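October 20, 2022

Textile bench, back room. Working through the Stornia returns.

Started on the blue knit pieces from the second Stornia box. They were stuffed in any old way, so each one has to be found an edge, opened out, and folded again before it can go on the shelf. Taner Ersoy did the first few yesterday and left them in a stack by the door. His are folded in thirds, mine in half and half again. We should settle on one way before the box is done. I vote for halves because the shelf is deep enough and the label ends up on the outside.

Wash notes from the Kırmızıgül sheet: cool cycle, spin at 600, no dryer. I hung the heavier ones overnight and they kept their shape. The ribbed ones grew a little in length and I have put those to one side for Taner to measure.

Opening a piece out goes faster if you get hold of a corner first and let the rest hang. When I grab from the middle I get a knot of cloth and then have to work outward from it to find where the hem starts. With knits you also don't want to pull too hard on the diagonal. It looks flat while you're pulling and then springs back with a wave in it.

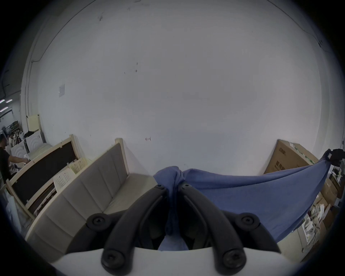 The long edges are the ones that curl. Laying the piece down with the curl facing the table helps, then one pass with the flat of the hand from the center out. I tried the steamer on piece 26 and it did flatten, but it took far too long to cool and I had nowhere to put it in the meantime. Not doing that for the whole box.

Gramness called about the shelf liners. They can send 103 now or the full order in November. Told them to send what they have.

Wall in here needs a wash or a coat of paint – scuffs and small stains all over it, and I don't like having clean pale stuff near it. Asked Taner if there is any of the Vondular white left from the hallway. He thinks half a can.

To do:
Agree on the fold
Measure the ribbed pieces
New labels, the old ones won't stick to knit
2 more bins for the pieces that go back
Check that half can of paint before it skins over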